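3.2 Where used clothes wait

Most work on clothing reuse starts at the drop-off point. We start earlier, with the weeks or months a garment spends in the home after someone has decided to let it go. Liviu Ursu called this the waiting stage and we keep the term. Diary entries from 20 households in Canditz, January to the end of the school year. Short entries mostly, a few lines each.

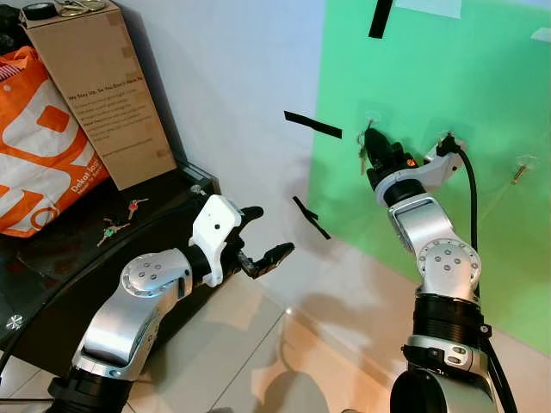 The bag matters more than we expected. People who had a fixed bag wrote fewer entries about changing their mind – once an item was in, it tended to stay in. People using drawers or a chair went back and forth. Same pattern in the Arkar pilot, though that one was smaller and only ran 3 weeks.

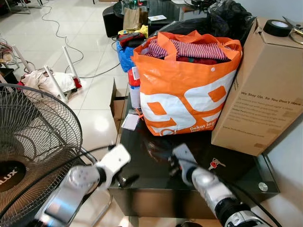
Figure 4. Woven shopping bag filled with clothing, beside a cardboard box.

Boxes behave differently. They get closed, and closed means forgotten. One diary keeper found a box from a previous move and gave the lot away unopened. We coded this as "late release", which Despina Nedelcu argued against; see the notes to Table 2.

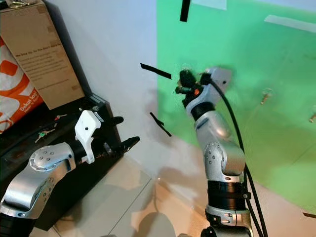

Distance to the drop-off was a weak predictor. We tried 600 meters and 2000 meters as cut-offs and niether changed the result much. Having a car, also weak. What did show up was who in the home does the laundry, and wether that person also decides what goes. More on this in 3.4.

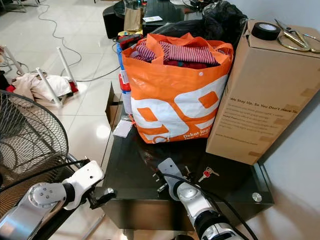
Household Materials Group, Okuleo Institute

Limits. Self-report, one town, no winter coats to speak of. Coding was done by Tia Hebden and Ida Kleinschmidt, disagreements settled by talking them through. Final codebook dated December 2018.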